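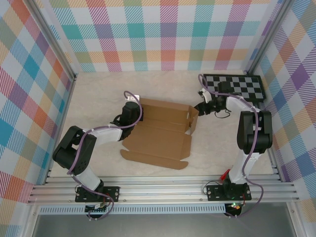 Do you need permission to use an archive's old letters in a family history?

For reading and taking notes, an archive rarely asks for more than a reader's form. For printing a letter in full or posting a scan online, write to the archive first and keep the reply.

The steps below are the ones I used at the Tumville Historical Library while tracing the Matos family, who ran a print shop there.

Before you go

Search the online catalog and write down the call number, the box number and the folder number for everything you want. Send the list ahead by email. Tumville lets each reader order 4 boxes a day, and anything stored off site has to be requested 2 working days in advance. Bring a pencil, a laptop and a photo ID. Pens and bags go in a locker.

At the desk

Open one box at a time and take out one folder at a time. Put a paper marker where the folder came from. Keep the sheets in the order you found them, even if the dates look wrong – a later reader may be relying on that order. Tell the desk if something seems misfiled and let the staff move it.

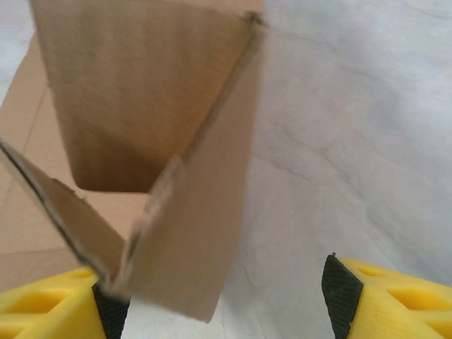 A box with its flaps open.

Taking notes

Start each page of notes with the full reference, then the date of the letter, the writer and the recipient. Copy spelling exactly. Put your own guesses in square brackets. The Matos letters run to 17 folders, and I lost most of a February afternoon looking for one line I had copied without a folder number.

Letters from relatives in Takia are often dated day first, so 4/2 may mean February 4. Check against a postmark if the envelope survives.

Citing what you used

Give the item, the folder, the box, the collection and the library, in that order:

Letter to C. Matos, folder 17, box 2, Horkovis Collection, Tumville Historical Library.

If you plan to print more than 1,000 copies, the library charges a fee for reproducing scans. Quoting a few lines is free.

Clementina Godinho
Updated May 22, 2025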